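Quem escreve as regras devia ficar uma tarde ao lado da célula

Opinião
Maite Campos
18 de março de 2020

A Nomutik entregou em janeiro a terceira versão do seu guia interno para robôs colaborativos. São 123 páginas. Li todas, porque presto serviço de segurança de máquinas a duas empresas que o vão adotar, e fiquei com a impressão de que foi escrito por pessoas competentes que pensam num robô parado.

O capítulo sobre distâncias é bom. O capítulo sobre forças de contato também, e as tabelas estão mais claras que na versão anterior. O problema está no que o guia chama de "verificação do espaço de trabalho", tratada em meia página. Pede-se ao integrador uma planta, uma fotografia nítida de cada parede e uma assinatura. Com isso, o espaço fica aprovado até a próxima alteração de layout.

Na oficina da Drenby, onde acompanho a instalação de um braço com câmera no punho, a planta está certa e as fotografias são excelentes. Mas o braço não trabalha com as fotografias. Trabalha com o que a câmera lhe dá enquanto se desloca.

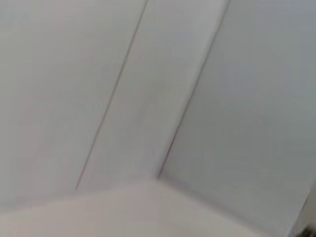
Tempo de leitura: 2 minutos

Painéis claros, uma aresta mais escura e um canto interno onde os planos se juntam, tudo arrastado na diagonal. Um programa que precise achar esse canto para se orientar tem de se contentar com isso ou esperar que o braço pare. As duas opções são legítimas. O que me incomoda é que o guia não obriga ninguém a dizer qual delas escolheu.

Severino Arroyo, que coordenou a redação, respondeu à minha objeção por carta. O argumento dele é que uma norma não deve entrar no método de percepção, sob pena de envelhecer em pouco tempo. Concordo em parte. Não peço que o guia fixe tempo de exposição nem modelo de câmera. Peço que exija o registro da velocidade máxima em que a imagem ainda é usada para decidir alguma coisa, e do que a máquina faz acima dela.

Na Drenby, Nuria Iglesias resolveu o assunto com uma regra de uma linha: acima de 300 milímetros por segundo, a imagem do punho não serve para corrigir trajetória. Abaixo disso, serve, desde que a aresta de referência apareça em 2 leituras seguidas. Pode-se discutir o número. Eu mesma o poria mais baixo em espaços como aquele, de superfícies lisas e tons muito próximos. Mas está escrito, e quem entra no turno seguinte sabe o que esperar.

A Jistivent fez o contrário. Deixou o valor dentro do programa, sem documento, e quando Piroska Vass assumiu a manutenção levou uns 40 dias para descobrir por que o braço hesitava sempre no mesmo lado da bancada.

Há quem diga que mais um registro é mais burocracia, e que as oficinas pequenas não aguentam. Já vi oficinas pequenas preencherem formulários bem piores. Este caberia numa folha: velocidade, condição de luz, superfície de referência, comportamento em caso de dúvida. Colava-se na porta da célula.

A revisão do guia fica aberta a comentários até julho. Enviei os meus, com a folha preenchida para a célula da Drenby em anexo, e pedi que a meia página passe a ser um capítulo.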